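Jillora Garment Set – 183 recorded demos

I put this set together for folks teaching a two-arm robot to handle clothes on a real bed, soft covers and all. You get 183 runs, 129 of them with T-shirts, and every run comes with a head view and a wrist view. I'd start with the T-shirts – they're the friendliest!

Black T-shirt on white bedding, head view first, then wrist:

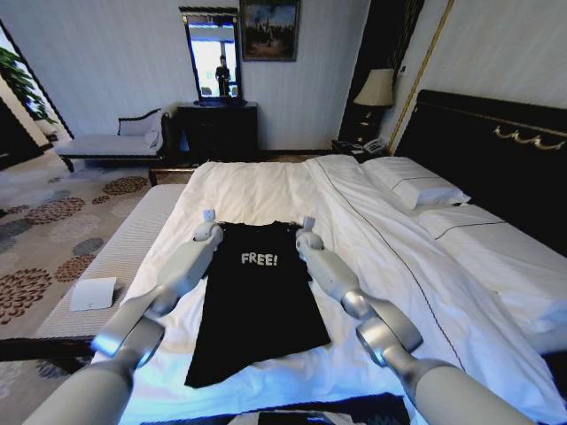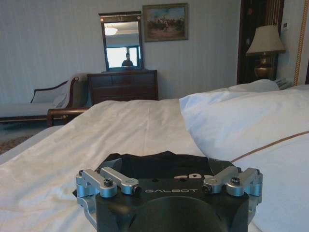 The full set needs 600 GB, so I ship it on a Flumis drive from my shop in Sudlow. Want a taste first? The sampler has 55 runs and downloads just fine. Next batch is due in October.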